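Magazine > People > Craft at Home

Features Recipes Workshops Letters

The joy of a well-folded shirt

14 comments Share

Fathima Siriwardena has folded the same sweater three times since I sat down, and she's delighted with every version. "Feel how flat that is," she says, handing it over. "You could mail it!"

She started teaching her folding class in 2000, when the upstairs room at Mudaliar was still a fabric shop, and she still talks about laundry the way other people talk about gardens. Her students come in with T-shirts, pillowcases, the dreaded fitted sheet. Everybody begins with a long sleeve.

"Sleeves are where people give up," she says. "They tuck them in any old way and then wonder why there's a lump in the middle. Lay the thing out first. Get your hands right out to the corners and smooth from there – never from the middle, you'll just chase the wrinkle around."

Her old student Elango Fernandes, who now runs the beginners' hour with her, is a board man. He swears by a stiff plastic folding board and has strong feelings about the size. Fathima prefers a bare table. They have been arguing about it happily for years, and the class gets both methods.

"With the board, every shirt in the drawer matches," Elango says. "I love that. I open the drawer just to look."

"He does," says Fathima. "I've seen the drawer."

What they agree on is the surface. It should be smooth and wide enough for the whole garment, and you wipe it before anything pale goes down. Lint shows up on a dark shirt too, she points out, and she keeps a damp cloth within reach at home. Bright colors are her favorite to teach with, as you can see every crease from across the room.

I went home and did two drawers before dinner. I may do the linen closet next! 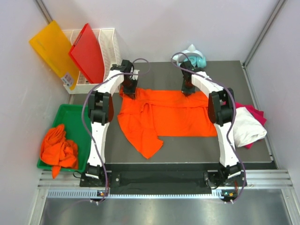
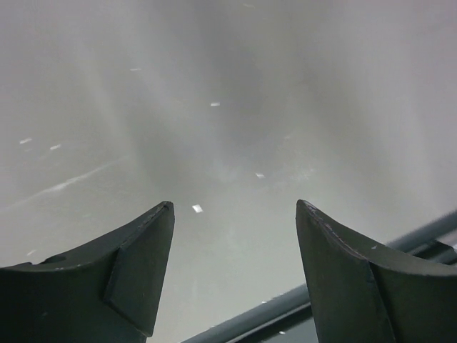 Orange cloth on the table in the first picture; a gray surface with a few white specks in the second.

Rekolstead, December

Previous Next Back to People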